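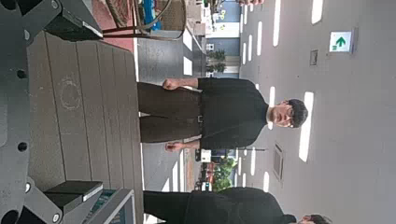
The Bench Project: Making a Student Patio Worth Sitting In
Final report, Urero Building, Clirville campus

When our group was asked to pick a shared space on campus and improve it on a small budget, we went back and forth for quite a while before settling on the paved patio behind the Urero Building. We all walk through it, most of us have eaten a sandwich there at one time or another, and yet hardly anyone stays longer than it takes to finish the sandwich. We wanted to find out why, and to see how far we could get with some sandpaper, a little oil and a lot of moving furniture back and forth.

Background

The main seat on the patio is a slatted wooden bench that has gone a grayish brown over the years. We are fond of it. It is solid, it is long enough to lie down on (this was tested more than once), and people use it as a table just as often as they use it as a seat, which probably explains the pale ring on the slats. Our first guess was a coffee mug, our second guess was a plant pot, and we never did agree. There is also a woven chair with thin metal legs, light enough to pick up with one hand and therefore never in the same place two mornings running.

What we did

We split the work over 6 weeks. For the first 2 weeks we only watched and asked questions. We stood out on the paving at lunchtime and again at 4 in the afternoon, noted where people sat, and asked anyone willing to chat what would make them stay. The answers were kinder and longer than we expected! Quite a few people told us the bench was fine but lonely, meaning that if you sit on it you are all in a row and can't really talk to each other.

So we tried different arrangements. The one that worked best was the simplest: the woven chair pulled up close to the bench, facing it at a slight angle, so that a third or fourth person could join in without shouting. We left it like that every morning and checked in the afternoon whether it had been moved.

After that came the wood. We cleaned a test patch at one end with plain soapy water and a stiff brush, let it dry overnight, and sanded it lightly by hand along the grain. Half of the patch then got a coat of Nassar outdoor oil and the other half was left bare, so that we could compare.

Results

Across the whole project we logged 976 visits to the patio, counting everyone who sat down, however briefly. Visits got longer once the chair was moved in close, and the change was clearest in the afternoon, when people are in less of a hurry. The oiled half of the patch came out warmer and a little darker — we liked it, though two of the people we asked said they preferred the old gray.

What we would do differently

We should have started sanding earlier. Rain took most of a week from us, and we never got to treat the full bench. We would also write down the weather each day, as the Gurcombe group did for their courtyard study, since a sunny lunch hour can make any arrangement of chairs look like a good idea. The leftover oil and brushes are in the supply closet by the back door, and we would be very happy if next year's group picked them up and carried on from our patch.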